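Events > Spring Workshop > Talks > Speaker Notes

Can a machine clear the table yet?
Speaker notes, Glenys Bainbridge
Skokis, April 14, 2024

Start slowly. Wait until the people at the back have found chairs. Thank Lacey Lockwood for the invitation and for correcting my slides.

Opening. I want to begin with my mother's kitchen in Bornia. After every family lunch there were cups on every flat place, also on the washing machine. She cleared them while she was talking on the telephone, with one hand, and she did not look. When I say "household chore" in this talk, I mean this kind of work. It has no fixed beginning and the person doing it is thinking of something else.

Ask the room: who has a robot at home? Most hands will be for vacuum cleaners. Say that I count these as robots. They do one chore well enough, and people have changed their homes a little for them. They lift the chairs and hide the cables. Remember this point, I come back to it at the end.

Part one, the shop floor. I worked for 5 years at a packing hall in Cheetham. The machines there were fast and I liked them. But each box arrived in the same place and with the same side up. When a supplier changed the cardboard, we stopped the line and called a technician. Tell the story of the glossy boxes (short version!). The suction cups were the same, the program was the same, and for two days we packed by hand.

Pause here. Drink water.

Part two, the home. In a home the supplier changes the cardboard every day. A cup can be paper, glass or thin plastic. It can be full or empty, and the hand must find this out without a spill. A person presses a little, feels the side give, and presses less. We do not have good words for this, so it is difficult to write it as a rule. Today many groups do not write rules. They show the task many times and let the machine learn from the examples. One project that I follow, Vorkia, has collected 3,164 examples of simple table tasks. It sounds like a lot. My mother would pass that number in a few months.

Say clearly: I am not against this method. I think it is the best one we have.

Part three, the hand. Soft fingers are for me the most interesting change. A hard metal finger needs an exact position. A finger with open cells inside can bend around the thing it holds, and this forgives a small mistake. Two of them are enough for many cups and bottles. They are not enough for a wet plate or a pile of spoons.

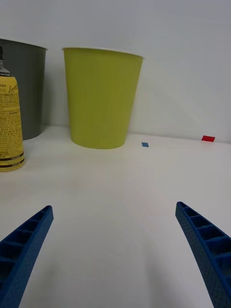
The next difficulty is the order of the work. If a bottle stands in front of a cup, which one goes first? A child of five solves this by moving the bottle. For the machine it is a decision, and it must also know that the bottle may not be finished. Somebody still wants the tea. I would rather have a slow robot that asks me than a quick one that pours my drink away.

If time is short, skip to the next paragraph.

My answer to the title. On a clear table, with a few known things, yes, I believe it can be done often enough to be useful. In the kitchen in Bornia, not yet. Between these two there is a lot of ordinary work, for example canteens and hospital trays, and I expect the first real use there. We will again change the rooms a little, as we did with the chairs and the cables. Ask if they would accept this at home.

Questions. Someone will ask about the price. I have no good number, so do not invent one. Someone will ask about jobs – tell them about Cheetham, where the technician was the busiest person in the building. Leave the last slide on with my address.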